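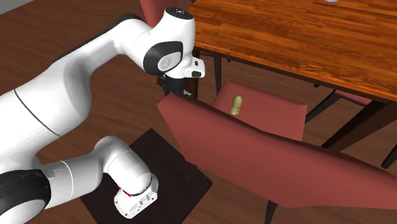

Who is the dinner box really for?

Siwan Pumphrey spent two years packing weekly produce boxes for Mamum, and she still buys one now and then. She doesn't think I should.

"You're paying for somebody else to decide what you eat," she told me over coffee in Mostyn. "Some people like that. I got tired of seeing the same squash come back as a complaint."

I had gone in doubtful and she didn't do much to change that. The company's leaflet says a household can save up to 100 dollars a month. I asked how anyone had worked that out. Pumphrey laughed and said she had asked the same thing in her first week.

"They compared it with a supermarket shop, but a big one. Fancy crackers, everything. Who shops like that every week?"

The Mostyn depot had 3,000 customers when she left, she says, and the drop-off after the first discount ended was steep. She won't put a figure on it. The boxes were sold as local, and in summer most of what went in came from farms near Nindatley. By February it was a different story.

"Onions, potatoes, pears out of cold storage. Nothing wrong with a stored pear. But don't print a sunrise on the lid and tell me it was picked this morning." 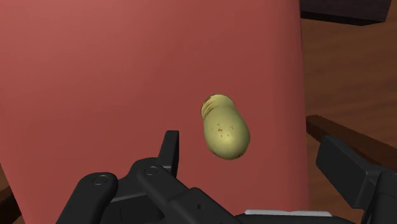 Small, yellow-green and pear-shaped.

What about waste? That is the part I hear most from friends who subscribe - that odd-looking produce gets a home. Pumphrey half agrees. Growers did sell crooked carrots they would have had trouble moving, and she was glad of it. She is less sure the carrots got eaten.

"It moves the waste to your kitchen. I'd go to my sister's and there'd be three turnips in the drawer, soft as anything."

She now works mornings at Rudum, a plain grocery on Route 201 with no leaflet and bad parking. I asked if the prices were better. Some are, she said, and the eggs aren't.

"Just go in and buy what you'll cook by the weekend," she said. "And take a bag, they charge for them."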